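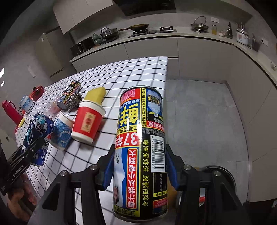

Grip test on the coconut drink can, Friday, kitchen table

Posted in: Home Builds > Grippers and End Effectors
Print this thread | E-mail this thread

plorance_bench
Hello all. I continue my hand-held gripper project and I have a question about the pads. In the photo you see the blue finger pads on the black jaws, closed on a tall can. The can is a little tilted and I would like it straight. I have now made 163 grips with these pads and I write every one in a notebook. In 71 of them the object turned between the jaws, and most of these were round things. With boxes I have almost no trouble.

My question: must I change the pad material or the pad shape? Noémie Li from our workshop in Erkcombe says shape. I am not so sure.

Keegan MacDonald
Shape, I agree with Noémie. A flat pad touches a cylinder along one thin line and the can will pivot on it. Cut a shallow V in each pad and try again before you spend money.

temon_rhonda
I disagree with Keegan. The V is good for one diameter and poor for all the others. He has cups on that table as well as cans, and a V will press two lines into a paper cup and crush it. I would go for a softer pad, the same shape, and a little thicker. On mine I used 8 mm foam with a thin rubber skin.

Keegan MacDonald
A shallow V, Rhonda. I did not say a deep one. I ran mine for over 1,000 grips and it took small bottles and big ones without complaint.

temon_rhonda
Bottles are stiff. I was speaking of cups.

plorance_bench
Thank you both. The cups are important for me, so I am a bit afraid of the V. The red cup with the sponge inside is already a difficult one, the wall gives way and the sponge pushes back. Rhonda, does the foam not become flat after some weeks?

temon_rhonda
Yes, it does. I change it every October, and once more if I have used it a lot. It costs very little.

Amrit Bouchard
May I ask something different? How high on the can do you close the jaws? If you hold it far from the middle, the weight will turn it whatever pad you have. A full can is much worse than an empty one. Your notebook should have a column for the height.

plorance_bench
Amrit, no, I did not write the height. This is a pity, I must repeat a part of the grips. I also did not write which cans were full.

Marlene Caron
Check your screws too. I had the same turning on my Robichaud frame and one jaw had a small play in it. I changed pads two times before I found it. Hold one jaw still and push the other sideways with your thumb.

plorance_bench
I have pushed as Marlene says and there is a small movement on one side, maybe less than a millimetre. I will tighten this first, then add the column for Amrit, and then make one pair of pads in foam and one pair with the V. Keegan, what angle did you cut?

Keegan MacDonald
I never measured it. I will look for the drawing tonight and post it.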